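寝具と布ものの店「タストフ(Tastov)」のシーツのページへようこそ。季節の変わり目になると「花柄のシーツって、大人の部屋でも大丈夫でしょうか」というお便りをたくさんいただくので、今回は商品のご紹介に、店のみんなの暮らしの話もまじえながら、少し長めに書いてみることにしました。お茶でも飲みながら、のんびりお付き合いください。

# 大輪の花の綿シーツ「スクヴィネ(Skuvine)」

スクヴィネは、白地に大きな赤い花を散らしたフラットシーツです。図案を描いたのはレンカ・ソコルさん。お祖母さまの庭に咲いていた芍薬を思い出しながら、花と葉のあいだに小さな灰色の草花をそっと置いてくれました。この灰色がとてもいい仕事をしてくれるんです。赤と緑だけだとどうしてもお祭りのようににぎやかになるところを、すっと落ち着かせてくれて、白い壁のお部屋にもなじみます。

最初の試作では花がもうひとまわり小さくて、かわいらしいけれど少し物足りない、という声が店の中から出ました。レンカさんは「それなら思いきって大きくしましょう」と図案を描き直してくれて、届いた布を広げたときには、みんなでわあっと声を上げてしまいました(お隣のお店の方が何ごとかとのぞきに来たほどです)。

## 生地と肌ざわり

生地は綿100%の平織りです。買ったばかりのころは少しぱりっとしていて、洗うたびにやわらかくなっていきます。とろんとした肌ざわりがお好きな方には、最初の二、三回は硬く感じられるかもしれません。私はこのぱりっとした時期も好きで、夏の夜に足をのばしたときの、さらさらした感じがたまりません!

厚みはごく普通で、一年を通してお使いいただけます。寒い時期には、下に起毛の敷きパッドを一枚重ねるのがおすすめです。

## お手入れのこと

- 洗濯機で洗えます。水温は40℃までにしてください。
- 赤い色が濃いので、最初の一回は白いものと分けて洗ってください。
- 漂白剤は蛍光剤入りの洗剤も含めて避けていただくと、花の色が長くきれいに保てます。
- 乾燥機も使えますが、少し縮みます。風の通るところに干して、半乾きのうちに手でぴんと伸ばしておくと、アイロンなしでも十分です。

検品を担当しているセンティル・カンダサミさんは、たたむ前に四隅を持って一度大きくふるうそうです。私もまねをしてみたら、しわの残り方がずいぶん違いました。

## 散らかる日にも似合うシーツ

さて、ベッドというのは眠るためだけの場所ではありませんよね。洗濯ものを取り込んだら、まずベッドの上にどさっと置いて、それから一枚ずつ片づけていく。わが家もずっとそうです。無地のシーツの上だと服の山が妙に目立って気が急くのに、大きな花柄の上だと、なんとなくおおらかな気持ちでいられます。

裾を折り返した淡い色のデニムを広げても、赤い花はしっかり顔を出してくれます。枕元に白黒の縞のシャツや水玉のクッションが積んであっても、赤い柄のキルトと合わせても、不思議とけんかをしません。窓にピンクと白の縞のカーテン、ベッドのそばに鉢植えの緑。そんな柄の多いお部屋にこそ使っていただきたい一枚です。
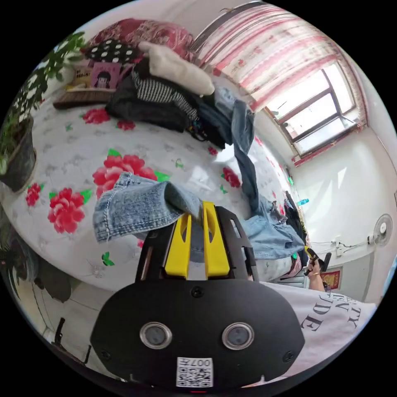 ## サイズとお値段、ご注文について

サイズはシングルとダブルの二種類で、品番はシングルが342、ダブルが496です。枕カバーは同じ柄で品番791、一枚からお求めいただけます。お値段はご注文欄でサイズを選ぶと表示されます。裁断と縫製は注文をいただいてから工房でしていますので、お届けまで二週間ほどみてください。3月は引っ越しのご注文が重なって、もう少しお待たせすることがあります。

一枚の布からとる場所によって、花の出る位置は少しずつ変わります。「枕元に大きな花がくるように」といったご希望は、申し訳ないのですがお受けできません。そのかわり、向きを変えて敷くと表情が変わりますので、ぜひ何度か回してみてくださいね。

生地の見本は80円切手一枚分ほどの小さなものですが、ご希望の方に無料でお送りしています。お問い合わせ欄に「見本希望」とお書き添えください。お返事は、ロマナ・カドレツが午前中にまとめて差し上げています。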